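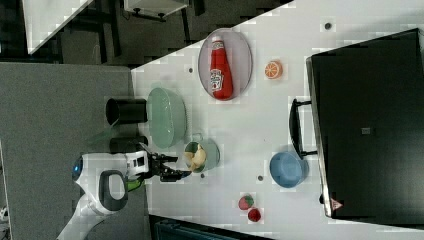 The Erkiston kitchen table: plates, bowls and bits of food

Last updated: February

This page is for the small things that end up on our kitchen table. The Erkiston kitchen is the ground-floor one, past the stairs, and it has 106 pieces of crockery on its list, most of them odd. People ask which bowl is which when they come to borrow something, so I have put a few lines down against each. The names are the ones we use on the shelf labels.

The oval plate
White with a gray rim, and the largest piece we put out. It came from the Trindard sale with 6 others. It is meant for serving but mostly gets used as a tray. The red ketchup bottle is lying on it on its side. Please stand sauce bottles up on the shelf when you have finished with them.

The mint-green bowl
Also oval, and good for salad or for washing fruit. It takes up a lot of room in the cupboard, so it goes in last, on top of the stack.

The small green bowl
Paler than the mint one and much smaller. We use it for snacks or anything left over from lunch. It is a handy size for one person.

The light blue bowl
Kept near the black appliance on the right-hand side of the table. It is the one most people reach for at breakfast, and Jonell has asked for it to be washed straight after use.

The black containers
Two cylinders, kept at the left edge of the table. They are easy to knock there – move them in a little if you are carrying anything past.

The fruit
Half an orange, cut side showing, and two small red fruits towards the front. Cut fruit should go in the fridge by the evening, covered. Whole fruit can stay out overnight.

The table top
White, and plain apart from a few small dark dots. Wipe it down with a damp cloth and dry it with a towel. Scouring pads are kept for the sink only.

Borrowing
Anything on the list can be borrowed for up to a week. Write it in the book by the door, with the shelf number. The Gough room has its own set, and the two should be kept apart – shelf 37 is theirs. Missing pieces and breakages go to Cherry Mae Javier, who keeps the list.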